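The Case for Keeping Things in Repair

Published by the Irnis Center for Household Policy
21 January 2024

Most public discussion of waste begins at the bin. It asks what people throw away, how often it is collected, and where it goes afterward. The Irnis Center takes the view that the discussion should begin much earlier, at the moment when a household decides whether a worn article is worth the trouble of mending.

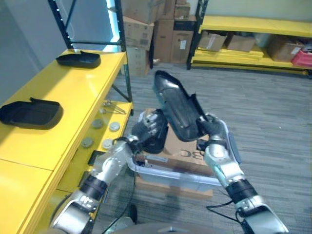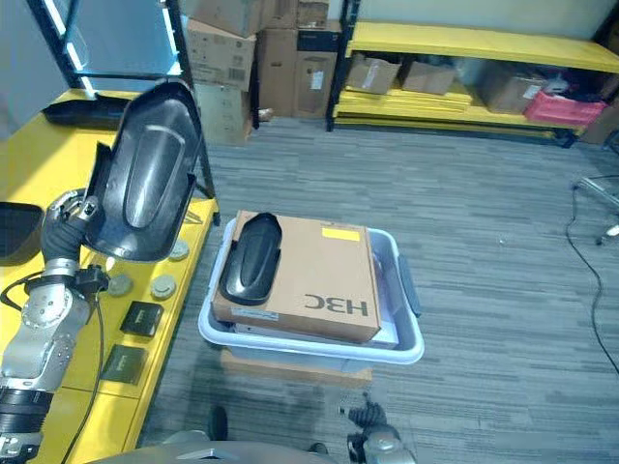 A shoe, covers, trays and other ordinary goods.

The Decline of the Repair Counter

Within living memory, most towns of moderate size supported a shoe repairer, a small appliance shop and at least one person who would sharpen a knife or replace a zipper. These businesses were seldom prosperous, but they were steady. They depended on a simple fact of household arithmetic: the cost of a repair was well below the cost of a replacement.

That arithmetic has changed. A pair of inexpensive dress shoes can now be bought for little more than the price of a new heel and sole. A missing plastic cover may disable a kitchen appliance that is otherwise in working order, and the part may be unavailable at any price. Faced with these terms, a family that replaces the article is making a sensible decision. The Center does not believe that such families should be lectured. The terms themselves should be examined.

What the Branico Survey Found

In March of last year, the Center received replies from 476 households in the Branico district to a short set of questions on repair. The survey was modest, and it would be wrong to draw national conclusions from it. Its findings were nevertheless clear on several points.

The reason given most often for discarding a damaged article was that the owner did not know where to take it. Price came second. A large number of respondents wrote in the margin that they still had the broken article in a closet or a garage, where it had remained for years. People do not part easily with a good coat or a reliable mixer. They keep such things in the hope that an opportunity will present itself, and in most districts it does not.

Of the 12 repair businesses listed in the most recent Branico directory, 2 had closed before the survey was mailed. Neither had found a buyer. The owners who remain have told the Center that they have more work than they can accept in the fall and too little in the summer, and that they cannot afford to train an apprentice through the slow months.

The Matter of Parts

A skilled repairer can do very little without parts. The Center has heard a great deal in recent years about the right of owners to open and service what they have bought, and it supports that principle. A right to open the case has limited value, however, if the piece inside cannot be obtained. Covers, trays, hinges, knobs and seals are humble items, and they are often the first to crack. They are also among the first to be dropped from a manufacturer's catalog.

The Center recommends that sellers of household goods be required to state, at the point of sale, how long spare parts will be offered and at what price. The requirement would not oblige any company to supply parts forever. It would permit a buyer to compare two similar articles on a matter that is currently hidden, and it would reward those companies that already plan for the long use of their goods.

Objections

It has been argued that such a rule would raise prices. In some cases it may. An article that costs slightly more and serves twice as long is still the better purchase for most households, although the Center recognizes that a family with little money on hand cannot always choose it. For this reason the recommendation on parts should be accompanied by a reduction in sales tax on repair labor, so that the benefit reaches those who already own older goods.

It has also been argued that the public prefers new things. The Center finds this less persuasive. Preference is difficult to judge where only one course is convenient. When the Plilline neighborhood opened a weekly drop-off desk for shoes, lamps and small appliances, residents made use of it from the first morning, and the hours had to be extended. The desk performs no repairs of its own. It accepts the article, gives the owner a ticket and a written estimate, and forwards the work to shops in the district.

A Reasonable First Step

The Center asks local councils to consider a drop-off desk on the Plilline model before they commit further funds to collection and disposal. The expense is small, the premises may be shared with a library or post office, and the work goes to businesses that already exist. Councils that wish to review the operating rules of the Plilline desk may request a copy in writing from the Center's office on Kazemi Street.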